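Chapitre 4
Le bras dans l'atelier : ce qu'on peut raisonnablement en attendre
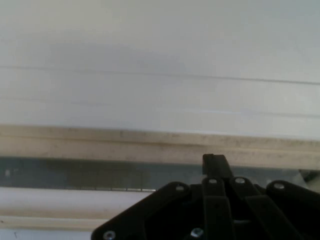

On commence rarement un projet de bras manipulateur par la bonne question. La plupart des lecteurs qui ouvrent ce chapitre ont déjà choisi un modèle, parfois déjà commandé les servomoteurs, et cherchent maintenant quoi faire saisir à la pince. Je propose de prendre les choses dans l'autre sens, quitte à décourager une partie d'entre eux.

Les trois premiers chapitres traitaient de la mécanique : liaisons, couples, rigidité. Tout cela se calcule assez bien. Ce qui suit se calcule mal. Il s'agit de faire travailler un bras fabriqué chez soi, ou dans un atelier partagé, au milieu d'objets qui n'ont pas été dessinés pour lui : des rebords sales, des rainures étroites, des surfaces claires où une caméra bon marché ne trouve presque aucun point d'accroche. Les notices n'en parlent guère.

4.1 Un budget qui ment

Le projet qui servira de fil conducteur, Udum, a été mené à l'atelier partagé de Grekomside par Jui-lin Lu et Sidra Sial. La liste d'achats initiale tenait sur une page et annonçait une somme modeste. Le cahier de bord, lui, totalise 184 heures de travail, dont une bonne moitié n'a rien à voir avec la robotique au sens où l'entendent les vidéos de démonstration. On y lit des reprises de filetage, des câbles trop courts, une alimentation renvoyée au fournisseur, de longues soirées de novembre passées à refaire l'étalonnage après avoir déplacé la table.

Je ne cite pas ce chiffre pour impressionner. Il faut simplement le mettre en regard de la tâche visée, qui était de prendre une petite pièce sur un rebord et de la déposer plus loin. Une main y parvient sans y penser.

4.2 La pince et ce qui l'entoure

La pince d'Udum est un mécanisme à deux doigts, version remaniée d'un plan diffusé par Tunduvell. Elle est rigide, elle se démonte facilement, et je n'ai pas grand-chose à lui reprocher tant qu'on la regarde seule. Les ennuis commencent à l'approche. Quelques millimètres d'erreur en hauteur suffisent pour que le corps de la pince touche avant les doigts - et sur un bras d'amateur, quelques millimètres, c'est l'ordinaire.

La caméra fixée au poignet devait corriger cela. Elle voit de près, c'est vrai, mais elle voit aussi la pince, qui lui masque justement la zone utile. Sial avait noté dès le premier mois que les contours horizontaux parallèles trompaient la détection : le programme prenait une arête pour sa voisine et annonçait un résultat avec une confiance parfaite. Le jeu d'essai comptait 2376 images. Il en aurait fallu moins, mieux choisies.

4.3 Ce que « ça marche » veut dire

Méfiez-vous de cette expression, y compris sous ma plume. Sur une série de 124 essais, Lu a d'abord compté comme réussite toute prise où l'objet quittait son support. En exigeant que la pièce arrive à destination sans intervention, le score baissait nettement. Aucune des deux définitions n'est malhonnête, mais la première figure dans presque tous les comptes rendus d'amateurs, et elle y figure sans être énoncée.

Avant de poursuivre, écrivez donc votre critère de réussite sur une feuille datée et ne le modifiez plus. La section suivante reprend le montage du poignet, puis la procédure d'étalonnage telle qu'elle a été appliquée à Grekomside, avec ses deux erreurs de signe.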